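What I would budget for a second two-arm bench

A few people have asked what it costs to keep a two-arm bench running, as opposed to what it costs to buy one. I put our order together for the coming year last week, so the list is fresh and I may as well write it up. These are notes from one small workshop with one bench, and I've left out most of the prices because they go stale within a few months.

Some background. We put in for a second bench in September, got turned down, and were told to come back with a better breakdown. That was fair. The first request had one large number for the arms and one small number called "other," and the second number was a guess. I have kept receipts since then. The new request has 19 lines and the arms are only one of them.

The job we run on the bench is packing and unpacking a tool case. It's the ordinary kind with a molded interior that you'd get with a household drill set. The arms open it, take tools out, put tools back, and close it. We picked it because the slots are fussy and the tools are all different shapes, so if a setup can do that, it can do most of what we get asked for.

Start with the parts that wear out

I used to leave wear parts for last and now I put them first. The arms themselves have needed very little. The finger pads are another matter. They are the only part that touches the work, and the work in our case is hard plastic edges and metal shafts. A screwdriver going into a tight slot drags against the pad every time. A case lid is worse, as the fingers have to get in under a rim and pry a little.

We bought four spare pairs of pads with the bench and thought that was generous. It was not. I now budget 20 pairs for a year of steady use on one bench and double that for two. If you're doing soft goods or cardboard you will need fewer. Ask the supplier whether the pads come separately or only bonded to the finger. Ours came bonded at first, and we were paying for a whole finger each time.

We tried two kinds of replacement. The Prothero pads are a softer rubber and grip better on day one. The Grarneris ones are harder and cost less, but small shafts tend to roll in them. I still buy the Prothero pads and I'm not completely happy about it. The edge goes first, then the layer behind it starts to peel, and after that you see the grip get worse on thin tools long before you see it on thick ones.
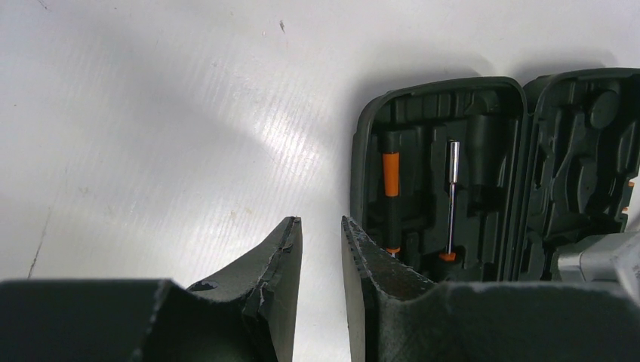 The arms

Not much to say on this that you can't get from a quote. Two things I would write into the request.

First, buy both arms at the same time and from the same batch if you can. We bought ours three months apart and the second had a newer wrist connector. It cost us an adapter, which was cheap, and two weeks, which were not.

Second, look at reach before you look at payload. Nothing in a tool case is heavy. A hammer is about the worst of it. But with two arms on the front edge of a table, they have to be able to cross over the middle without the elbows getting in each other's way, and one of them will often have to work over the top of something the other is holding. We went for the shorter model the first time we got quotes and changed it after marking out the distances on the shop floor with tape. Do the tape. It takes an hour.

The table and frame

This was the line I got most wrong. I had put down the price of a workbench. What you need is a table stiff enough that it doesn't shake when both arms stop at once, something rigid to bolt the bases to, and panels to close in the sides and back. The panels are partly so that tools don't end up on the floor and partly so that whatever is going on behind the bench doesn't matter to the cameras.

We used slotted aluminum profile for the frame and I'd do that again. You can move a bracket without drilling. Order more T-nuts than you think you need. I ordered a box of 100 and was back for another box before the panels were up. Our profile came from Plevham, who cut to length for a small fee. Pay it. The cuts we made ourselves were not square and you can tell which ones they are.

Pick a light tabletop with a dull finish if you're using cameras. We picked white, which was right, but the surface has more shine than I would like. The matte version was a special order and I didn't want to wait. For the second bench I have put in the matte one and the extra lead time.

Cables and small electronics

I had nothing in the first request for cables. They come with the arms, so I assumed that was done. The ones that came with ours were the right length for an arm on a stand and the wrong length for an arm that has to stretch across a table. Too short and they pull at the wrist, too long and they catch on the work. We ended up buying a set with a more flexible jacket and leaving a loop at each wrist. Keep one full spare set on the shelf. If a cable fails on a Tuesday you don't want to find out about delivery times that afternoon.

Cable duct, terminal blocks, fuses, a spare power supply and a spare of whatever little control modules you have down at the front. Each of these is small money. Together they came to more than the table. I have them as five separate lines now, as one line called "electrical" is the first thing a manager will cut in half.

The cameras and lights I won't go into, except that you should budget for mounts as well as cameras, and the mounts should be metal. We printed ours to save money and they sagged.

Things to practice on

You'll need objects, and you will need more than one of each. We went through three tool cases. The hinges give out, and the molded slots round off after enough tries so the job gets easier than it should be. I've put down six cases for the next year, all the same model, bought together. Makers change the molding without telling anybody and then your positions are off.

Loose tools are cheap. Get an ordinary claw hammer and a few drivers with different handles. Avoid polished chrome to begin with, then add it later when you want a harder job.

People's time

I left this out of the first request altogether. Somebody has to change the pads, reset the case, check the bolts and restart things. I kept a log for a while and it came to 123 hours over the period, which was far more than I'd have said if you had asked me. Most of that was resetting. Nothing else on the list comes close once you put an hourly rate on it, and it's the line I would argue hardest to keep.

If you can, plan for one person to look after both benches. The resetting doubles but the rest doesn't. Bolts and pads can be done in one round, and spares are shared.

What I'd skip

The service contract, in our case. We paid for a year of it through Laltach and called them once. The answer was in the manual. If you're running shifts you may feel differently. I would also skip the fancy tool changer. We have one in a drawer. Two arms with plain fingers do nearly everything, and where one finger shape won't work it's usually quicker to change the order in which the tools come out.

I'm in two minds about quick-release fingers. They save a few minutes each time you change pads, but they add a joint that can work loose. They're on the list as a maybe.

Where the request stands

It went in on a single sheet with the lines in this order: wear parts, arms, table and frame, cables and electrical, cameras and mounts, practice objects, time. I put a second column next to each line for what the first bench really cost, so that whoever reads it can see where the number comes from. The total is higher than the one that was turned down. I think it has a better chance anyway – the last one would have run out of money by the summer. 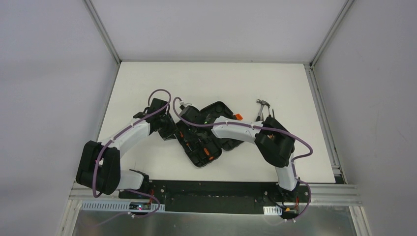
Caradog Foulkes wrote in after reading a draft of this to say that six cases is too few if both benches are on the same job, and that he would split the pad order into two deliveries, as rubber that sits on a shelf for a year goes hard. He also thinks I'm wrong about the service contract and that one bad elbow joint would pay for it twice over.

I've taken the point about the pads and changed the order to two deliveries. The cases I have moved up to eight. On the contract I'm leaving it out for now, but I have asked Laltach for a price that covers parts only, and if it comes back reasonable I'll add it as line 20.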